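Reading time: 2 min

Bench notebook, Vurkgate cell, 11th January

Ella is back on the table after the December break. Ella is the arm with the wrist camera, named by a predecessor who left no notes on that or on anything else. Job today: find out why she closes crooked on the pill bottles, and fix it without starting a new problem for the Alvarado people, who share the controller.

Symptom

Left finger touches first, pushes the bottle over to the right finger, then both grip. On an upright bottle this tips it. On one lying down it rolls it, which the log cheerfully records as a grasp. Ladeo (our logging script, also named by the predecessor) had 234 closes on file since the last service and called 129 of them good. I watched a few of those good ones. Ladeo is an optimist.

What I did

Power off, air off, tag on the switch. Pulled both fingers. Screws on the right one were fine. Left one had 2 screws I could turn with my fingertips, so there is our mystery, and I had blocked out the whole afternoon for it.

Cleaned the mating faces with alcohol and a lint-free wipe. There was a ridge of old thread locker under the left finger — more than anyone needs — and it came off with a plastic scraper. Do not use the steel one. The steel one is why the spare finger is a spare.

Refitted, blue thread locker, one drop per screw, tightened crosswise. Then homed the gripper and set the zero again. The old offset was 2 mm out, all of it on the left side.

Camera check after refit

Wrist view with the fingers open, before the first slow close. Both tips should show, with clear table between them. Bottles stay mixed for this: the orange one standing, teal ones on their sides, the blue one up on the shelf. The teal one between the fingers is the one I care about, as it sits against the right finger in the view and any left-side drift will show up there first. 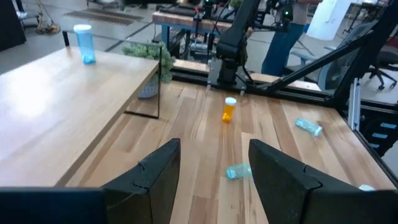 Still to do

- Slow closes on the teal bottle, then on the orange. Stop if anything tips.
- Recheck the left screws after a full day of running. Mark them with paint pen so the next person can see them move.
- Make Ladeo compare finger positions before it calls a grasp good. A rolled bottle is not a grasp.
- Dress the cable on the arm if it starts to rub near the base.
- Tell Alvarado the zero has changed. They will say theirs was fine before.
- Order thread locker. Hide it.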